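July 2, 2021
Notebook, Fummont kitchen bench
Sasivden wrist kit, trial unit, day 4

Purpose of this week: decide whether we buy the Sasivden kit or send it back. Kyriakidis is the reseller. The trial ends when their invoice goes live, so the decision has to come out of these notes and not out of how everybody feels about the box.

What we have on loan: two-finger gripper, wrist camera, bracket, one cable harness, a license for the grasp software, a spare pair of fingertips. Quoted price is 1799 for the hardware and 3504 with the software license and a year of support. The Vusside gripper we already own was 2114 bought outright, with software we have to keep alive ourselves. Those are the two things being compared. I'm leaving the arm out of it, same arm for both.

Setup

Bolted up without trouble. The bracket has a slotted hole on one side, and it can be tightened down slightly crooked if you do that side first. Do the round hole first. I marked it with paint pen.

Harness is too short if the cable is clipped at the elbow. Unclipped it there and ran it in a loose loop with hook-and-loop ties at the forearm. Full wrist rotation one way is fine, the other way pulls tight near the end of travel. Set a soft limit in the controller so nobody finds that out at speed. If we buy, ask for the longer harness. Kyriakidis lists one but it wasn't on the quote.

Camera calibration took two tries. First one failed because I left the under-cabinet light on and it reflected off the calibration card. Second try with that light off passed. The routine doesn't say why it failed, only that it did. Noted for the review.

Software install was dull, as it should be. License server wants an outside connection at startup and then doesn't seem to care. Pulled the network cable after startup and it kept running through the afternoon. Have not tried leaving it off overnight. Prodromos wants this answered before anything is signed, for the site with no outside network.

Task

Dish rack unloading, bowls only for now. Pick from the rack, set down on the mat to the left of it. Same job we used for the Vusside unit, so the old log can be read next to this one. The rack is the black wire one and the bowls are the mixed set from the cupboard. I washed them by hand right before each batch, because a wet bowl is what the customer has and the Vusside log was done wet too.

Total for the day was 49 picks. I kept the tally on the sheet taped to the cabinet, with a column for how each one went. Sheet goes in the folder behind this page.

Impressions by type of pick

Bowls standing on edge: good. The fingers go one on each side of the wall and close, and the bowl comes up along the line of the wires. The software picks an approach angle that leaves room for the wire loops on most tries. When it doesn't, a fingertip touches a wire on the way in, the force check trips, and it backs off and tries again. I like the back-off. The Vusside setup pushes through and drags the rack along the counter.

Bowls upside down: mixed. It wants to grab the foot ring, which is a narrow thing to hold and sits at a tilt in this rack. On the larger bowls it gives up on the ring and goes for the rim, and that works better. There is a setting called "prefer rim" that I turned on after lunch. Better from then on. It should be on by default for this kind of work, and I'll say so in the review.

Nested or side-by-side small bowls: this is the weak spot. If two are close together the grasp point lands on the front one, fine, but the inner fingertip has to find the gap between them. With a gap it's a clean pick. Without one it either pinches both or pushes the front bowl over in its slot. It never let go of a pair halfway through a move, I'll give it that. It carries both and sets both down, and the log calls that a success. It is not one. I've marked those by hand on the sheet with a P.

Printed patterns didn't bother the detection. I expected the busier bowls to be harder and couldn't find any difference. The plain white one gave more trouble under the ceiling light, with the outline coming out short on the bright side. Dropping the exposure one step fixed most of that. Clear and colored plastic I haven't scored at all. The vendor sheet says see-through items are "supported in a later release," with October given as the date. I would not plan around it.

Fingertips

The stock pads are soft and grip wet glaze well. Some wear already at the leading corner on both, enough to feel with a thumbnail. Can't say what that means over a year. The spare pair is still in the bag and I'd like to keep it that way until the end of the trial, so we can lay used next to new.

Fingers are thick. Everything difficult today comes back to that. The wires in this rack make narrow slots and a fat fingertip has few ways in. Sasivden sells a slim tip but it is rated for less load. Our bowls are well under it. Asked Kyriakidis for a pair on loan, no answer yet.

Cleaning: pads come off with one screw each and rinse in the sink. There is a seam behind the pad that holds water. I dried it with a paper towel corner. A customer won't.

Speed

Default is slow. I ran the morning at default and the afternoon at the next step up. No change in how the picks went that I'd put my name to. The retry is what eats the time, since it goes all the way back to the look position before coming in again. — Is there a shorter back-off? Couldn't find one in the menus. Question for support.

Support

Sent two questions in the morning, one about the calibration error and one about retry. Got an answer to the first before I left, from a person, with the right page of the manual attached. That counts for something. With the Vusside unit we ended up reading forum posts.

Where I stand tonight

Leaning toward buying the hardware and license together, if the slim tips do what I think they will. Without the slim tips I would hold off. Prodromos Michailidis leans the other way on cost and thinks we could get the same back-off behavior on the Vusside gripper with over a week of our own time. He may be right about the week. I don't think he has counted the upkeep after it. He's going to write his side on the next page and sign it.

Open items

1. License server overnight with the network off.
2. Longer harness, get a price.
3. Slim tips, chase Kyriakidis again in the morning.
4. Retry distance, waiting on support.
5. Fix the success flag for double picks, or at least filter them out of the export before anyone makes a chart from it.
6. Repeat the side-by-side small bowls, blue one in front, "prefer rim" on, exposure down one step.
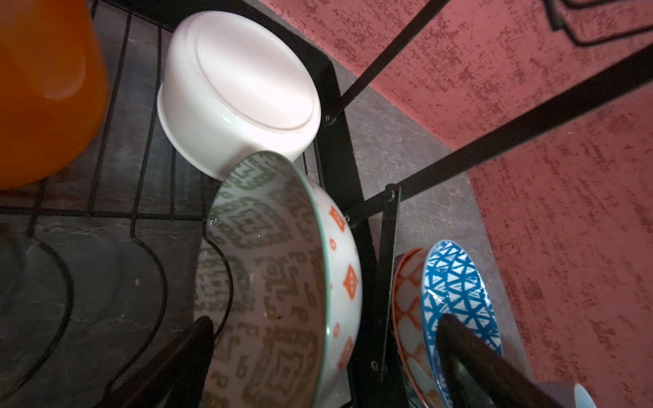
Plan for the next session

Start with item 6, then swap the order so the small bowls come out first while the rack is full. Today they mostly came out last, with more room around them, and that flatters the numbers. Leave the under-cabinet light off. Check the bracket screws before powering up, and bring more paper towels.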